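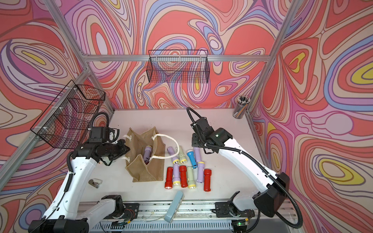
A good tote bag should do two things, and I have now been through enough of them to know that most do one. They carry, or they stay open while you load them. The Ondwood burlap tote carries. Set it down empty and it gives up on the spot, folding in on itself with its mouth half open and one thick white rope handle sticking up in a big loop, like a student who has the answer and would prefer a different question. I have owned mine long enough to stop being annoyed by this and start scheduling around it.

Search reviews Go

Posted 2021-04-21

The Ondwood is a plain tan burlap bag with rope handles, the sort of thing sold near a rack of tea towels. I bought it to replace a canvas bag from Cendisard, which had served well until a jar of pickled beets opened inside it and left it looking like evidence. I wanted something coarse, brownish and forgiving, in which a stain might pass for character. Burlap seemed to be the fabric for a person of my habits.

Carrying

I'll start with the handles, which are the reason to buy the thing. They are fat, they are soft enough, and they don't cut your fingers in half on the walk home. My route from the market includes a hill that the city describes as a gentle grade, and I have gone up it with potatoes, two cartons of milk and a cabbage the size of a toddler's head without stopping to change hands. I did stop once to look at a dog.

They are also long enough to go over a shoulder, provided you aren't wearing a winter coat. In a winter coat the bag rides up under your armpit and stays there, and you walk around looking as if you're smuggling a goose. By April this is no longer a concern.

The knots have held. I check them more often than I'd like to admit, having once owned a rope-handled bag whose knot let go on a bus. I tied an extra half hitch in each end of mine the first week, and they've been fine ever since, so I can't tell you whether the factory knots are any good. Please take that as the flaw in my research.

Loading

Loading is where we part company. An empty Ondwood needs one hand to hold it open and another to put things in, and if the thing is a melon you'll want a third. The sides have some body but no opinion. You prop them up, turn to get the onions, and turn back to find they've lain down again.

My neighbor Hsiu-ying Liao has the same bag and claims the trick is to drop something flat and heavy in first. She uses a cutting board. I tried a cutting board and it does help, at the cost of taking a cutting board to the store. A folded piece of cardboard works nearly as well and attracts fewer looks at the checkout, although it dies the first time a bag of frozen peas sweats on it.

Baggers hate it. The teenager at my usual store held it by one handle at arm's length and waited for it to cooperate, and we all stood there for a while.

The wobbly handle is its own small nuisance. The rope is thick enough to hold a curve, so it leans over the opening exactly when you're reaching in, and you end up wearing it as a bracelet. I've learned to flop both handles outward before I start. They don't always stay flopped.

Shedding

It sheds. All burlap sheds, and I knew this going in, but I'd pictured a brief molting period followed by a dignified adulthood. Little tan hairs turned up on my black sweater, on the car seat, and in one memorable case on a wheel of Brie. It has slowed down a good deal. I now shake it out off the back porch before anything unwrapped goes near it, and I wouldn't put loose salad greens in there on a bet.

Then there's the smell, a sort of feed-store smell, faintly dusty, which I don't mind and which my brother-in-law minds very much. Two afternoons on the line took most of it away. It comes back in the rain.

Washing

The tag says spot clean only. I spot cleaned some yogurt with a damp cloth and a little dish soap, and the spot came out clean and a slightly different shade of tan from its surroundings, so there is now a tidy oval where the yogurt used to be. I have considered spot cleaning the rest of the bag to match. Don't machine wash it. Yen-ting Lu, who lends me her ladder and has never been wrong about laundry, put hers through on gentle and got back something that would fit a paperback.

Compared with the others

The Karunaratne jute shopper is stiffer and stands up by itself, which is glorious for loading. Its straps are flat webbing, though, and on my hill they turned my fingers white before the second corner. If you drive to the store and only carry as far as the trunk, get that one and skip the rest of this page.

The Jindside folding tote packs down to the size of a wallet and holds more than you'd think. I've lost 2 of them. They're presumably in a coat.

The old Cendisard canvas is still the best all-around bag of the bunch, stains and all, and I still use it for library books. It washes, it doesn't shed, and it's perfectly happy to slouch against a chair leg with its mouth open. The handles are too short. Every bag has something.

Who should get it

If you walk home with heavy things, get the Ondwood. If you pack your own groceries at one of those self-checkout stations with a shelf the size of a dinner plate, think twice, and maybe practice at home with cans. I'd keep it away from wool, soft cheese and small children who like to pull threads. Mine has one loose thread near the bottom seam that I've been ignoring since March, and I'll update this if it wins.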